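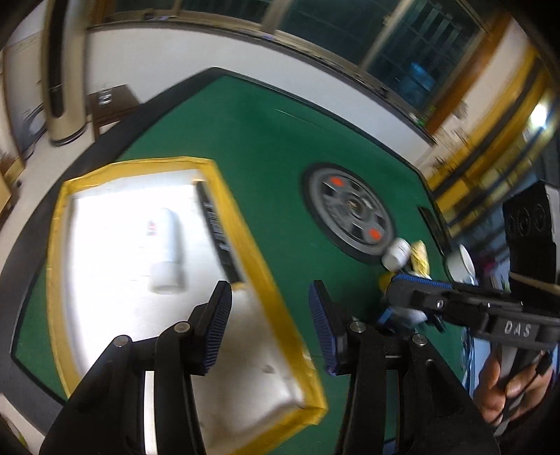

Tullon User Guide > Recording and Replay

Section 8: Aligning a two-hand recording

By now you should have at least one take saved from a left and a right gripper. Now comes my favourite part of Tullon. The aligner takes two separate streams, each with its own clock and its own idea of where the origin is, and turns them into one task you can scrub through, trim and send to the planner. The first time both hands line up on the timeline is a lovely moment, so do try it on a short take before you load a whole afternoon's work.

You will need:
– Tullon Desktop with the Firkberg tracking module switched on (Settings, then Modules)
– a take with both streams present, shown in the take list with a double bar
– the calibration file for each gripper
– a disk with room to spare, as the aligner writes its own copy of everything

8.1 Load the take

1. Open the Takes panel and double-click the take. Both streams appear on the timeline, left hand on top.
2. Check the badge beside each stream. Green means the calibration file was found. Amber means Tullon has fallen back on the default lens model.
3. If a badge is amber, right-click it, choose Attach calibration and pick the right file. The badge changes as soon as the file has been read.
4. Press Build index. You can carry on working in another take while it runs.

Note: Wide lenses bend straight edges quite strongly near the border of the picture. The tracker works on the raw images and applies the lens model itself, so please don't feed it footage you have straightened in another program. The preview has an Unbend button for your own comfort. It changes nothing in the data.

8.2 Line up the clocks

1. Click Sync, then Find matching motion. Tullon looks for a moment when both grippers open and close together. If you followed Section 7 you made this double squeeze at the start of the take.
2. Look at the two opening curves. They should rise and fall together. Hold Shift and drag the lower one if they don't.
3. Set the search window. The default is 100 ms either side and suits most takes. For recordings made on two different computers, go up to 2,000 ms and run the search again.
4. Press Lock clocks.

Caution: Locking the clocks rewrites the time stamps in the working copy. Undo works until you close the take and no further. The original files are left alone, so the way back is to load the take again and repeat 8.1.

If you forgot the double squeeze, all is not lost! Choose Sync, then By shared view, and mark the same event in both streams. An object tipping over is good. A finger pad touching something is better, provided both cameras have a clear view of it.

8.3 Put both hands in one space

1. Scroll to a part of the take where the two cameras look at the same patch of table.
2. Press Anchor. Tullon picks out shared features and draws them as small crosses on both previews.
3. Delete any cross that sits on something that moves: the other gripper, a hand, a sleeve, a cable. Click the cross and press Delete.
4. You need at least 8 good crosses, and 16 makes for a much steadier result. Spread them out, with a few on the wall or furniture behind the table if they hold still.
5. Press Solve. The 3D view now shows both grippers over one table plane.
6. Play the take at half speed and watch the 3D view. The hands should glide. A hand that jumps sideways means a bad cross has slipped through, so go back to step 3.

Note: Plain cloth gives the tracker very little to hold on to, and a bright white surface under a lamp or near a window can wash out altogether. Look for printed labels, corners and the rims of trays instead. Botond Kun's Washout overlay (View, then Overlays) paints the overexposed areas in stripes, and I now leave it on all day.

Note: Round objects with repeating patterns can fool the matcher into a solution that is turned by a few degrees. If the table plane looks right but the hands point the wrong way, this is the first thing to check.

8.4 Mark the grasps

1. Switch to the Grasp track. Tullon has already guessed where each grasp starts and ends, using finger opening and pad movement.
2. Step through the guesses with the comma and full stop keys.
3. Drag the edges of any block that starts too early. Light objects are the usual culprits, as the pads hardly bend when they touch.
4. Name each block. Short, dull names such as "bottle left" work best in the planner, which sorts them by alphabet.
5. Tick Hand-over where one gripper passes something to the other. The planner treats these two blocks as a pair from then on.

Tip from Zsófia Pálfi: label one take fully, then press Copy style. Tullon offers the same names in the same order on the next take, and nearly 100 takes go by surprisingly fast with only the Enter key.

8.5 Send to the planner

1. Press Check. Fix anything listed in red. Yellow items can wait.
2. Choose the target arms. The reach test runs straight away and shades any part of the path that the arms can't follow.
3. Shift the virtual base with the arrow keys until the shading shrinks or disappears. It's great fun, and you learn a lot about your own table layout from it.
4. Press Export to planner.

Caution: A clean reach test covers joint limits and collisions between the two arms. It knows nothing of people, fans, cupboards or anything else in your room. Run every new plan at the lowest speed first, with a hand on the stop button.

Go on to Section 9, Smoothing and speed limits.

Filed under: Guides, Two-hand tasks, Tracking, Tullon Desktop

Related pages
Section 7: Recording a take and the double squeeze
Section 9: Smoothing and speed limits
Making a calibration file with Firkberg
Why is my badge amber?
Release notes, May

Page text: Saron Admasu. Checked by Tyson MacLeod. Last changed 2023-01-18 | Contact the guide team | Back to top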